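Handheld pair, left unit: jaw closes but the width reading drifts on thin bag seams

Two handheld grippers on the packing table at Brolville, blue pads on both. Task is snack packets, pile to green box. The silver bag by its top seam is the pick where the left unit gives trouble.
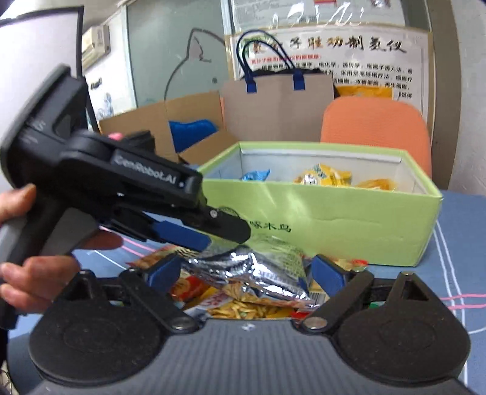 Imre Pap: Before anyone talks about software, take the pad off the left unit and look at the face it seats on. A thin seam is the worst case for a closed-width reading. The material adds next to nothing, so whatever you see on the graph is the finger, the pad or the linkage. What does it read fully closed with nothing in the jaws, and does it read the same after an hour of picks?

benchnorth
Closed and empty it reads 0 after zeroing in the morning. By lunch it sits above 0 and stays there. The right unit holds. Cycle count on the left at the last check was 2,428 closes since the pads were changed. Pads came from Drostcombe, same bag for both units. I have not had the left pad off since.

I log in Plisel, which flags a pick as "no object" when the width is under the threshold. Seams on the silver bags go either side of the threshold depending on the time of day. Thicker packets are fine.

coldweld
Then raise or lower the threshold per object and move on. You know which packets are in the pile. We do this at Quintana with a table of widths, one row per packet type.

Imre Pap
That hides it. If the zero is moving, every width in the file is wrong by the same amount, including the thick ones. They only look fine because they are nowhere near the threshold.

coldweld
Wrong by a fraction of a millimeter on a bag full of air. The bag itself moves more than that when you squeeze it.

Imre Pap
The bag, yes. The seam, no. And the offset is in the record for good once the session is saved.

benchnorth
I'd like to fix the hardware first and argue about the table afterward. What order would you check things in?

Imre Pap
In this order, power off:

1. Pad. Remove it, wipe the seat and the back of the pad with a dry lint-free cloth, refit. If you find adhesive squeezed out along one side, the pad has been creeping under load. Replace both pads on that unit, never one.
2. Finger screw. Check it is snug. Do not lean on it. If it turns at all before it bites, you have found at least part of the problem.
3. Pivots. Hold the body, close the jaws by hand onto a flat gauge, and rock one linkage arm side to side, then the other. Compare the arms with each other and then with the good unit.
4. Zero again, closed, empty, same hand force each time.

Write down the closed reading between each step. If you do all four and then look, you won't know which one mattered.

shimstock_r
I'd put the pivots first. Pads are quick to blame and we swapped a lot of good ones before looking at the fasteners. On ours the play was at one pivot only, so the jaws still met but they met at a slight angle. On a thick packet the pads take that up. On a seam only one corner of the pad is touching.

Quick test: close on a strip of printer paper at the left edge of the pad, then in the middle, then at the right edge. Pull each time. If the strip slides out at one edge and holds at the other, the pads aren't parallel and a new zero won't help you.

benchnorth
Did the paper test on both. Right unit holds at all positions. Left unit holds at the inner edge and in the middle, slides at the outer edge.

Then did Imre's list. Pad off: a thin line of adhesive along one side of the seat, nothing dramatic. Cleaned, new pads on both fingers. Closed reading went most of the way back. Screw was snug. Pivots: a little rock on one arm, none that I can feel on the other. Tightened the pivot fastener until the rock went and the arm still moved freely under its own spring. Reading back at 0.

Repeated the paper test. Outer edge holds now.

shimstock_r
So it was both. Did you mark the fastener?

benchnorth
Paint pen across the head and onto the arm. Marked the good unit too.

coldweld
Fine, but you changed the pads and the pivot in one sitting, and Imre's point was to read between steps. Which gave you the drift over the morning? A loose pivot would show up at once. Creeping adhesive would show up over hours.

benchnorth
I did read between steps. Pads gave most of the static error. I can't say which one gave the drift without putting the old pads back, and I threw them out.

Imre Pap
I'd guess adhesive for the drift, pivot for the angle. One shift will tell you. Keep the operator, the table and the packets the same and take the closed reading at the start, at the break and at the end.

One more item. Check how the left unit is being held. If the thumb rides high and the grip pushes across the jaw plane, the load on the outer edge of the pad goes up and the adhesive sees shear on every close. You can't design that out, so inspect for it on a schedule.

shimstock_r
Disagree on the hand. We had left-handed and right-handed people on the same unit and the wear was on the same side. It followed the unit.

Imre Pap
Then your pivot was loose the whole time and the hand had nothing to do. I would still log who had which unit.

benchnorth
Results. Closed reading on the left at start 0, at break 0, at end 0. Ran 44 picks on silver bags by the seam during that shift, and Plisel flagged 2 as "no object." Checked both against the video and they were real misses, the seam folded away before the jaws met. I'm leaving the threshold where it is.

New line on the Brolville bench sheet: paper strip at outer edge, middle and inner edge before the first session, both units. Look at the paint marks when you pick them up. Pads as a set.

coldweld
Still think you want the width table for the thin stuff. But I'd do it on top of this, agreed.

shimstock_r
Does the Drostcombe bag have a date on it? Ours went stiff in storage by July and wouldn't lie flat on the seat.

benchnorth
No date on the bag, only a lot number. I'll write the opening date on the next one.

Contact the moderators | Copyright of posts remains with their authors | Back to top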